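Bench log, Nov 2, 2023
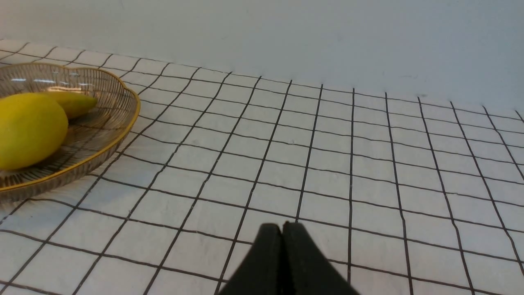
Wrist view, fingers closed, fruit bowl to the left.

Refitted the wrist bracket this morning with the two longer screws Margarida Antunes left in the Galberg tin. The old ones had stripped their inserts in October and I had been putting up with the wobble. Camera now sits square to the flange as far as I can measure with a cheap gauge.

Ran the homing routine, then set the zero for the fingers again. Closed position reads 726 on the encoder. It was drifting before the refit, so I have written the figure on the lid of the control box in pencil and will compare it tomorrow.

The gridded cloth stays. Judite Figueiredo wants a proper printed board, flat and glued down, and she is right that the lines waver wherever the fabric creases. For judging by eye whether the arm is creeping sideways it is good enough. For calibration it is no use and I have stopped pretending otherwise.

Fruit next. Both yellow, one partly behind the other, and the detector keeps merging them into a single blob. Raised the threshold, lost the rear one altogether. Lowered it again. The glints on the inside of the bowl are a separate nuisance - they saturate and pull the exposure down. Fixed exposure helped a little.

Logged 20 approach runs without closing on anything. Files start at 1699. The elbow joint ticks at low speed, probably the belt. Bastos have the right width in stock, so I have ordered one and left the arm parked with the power off.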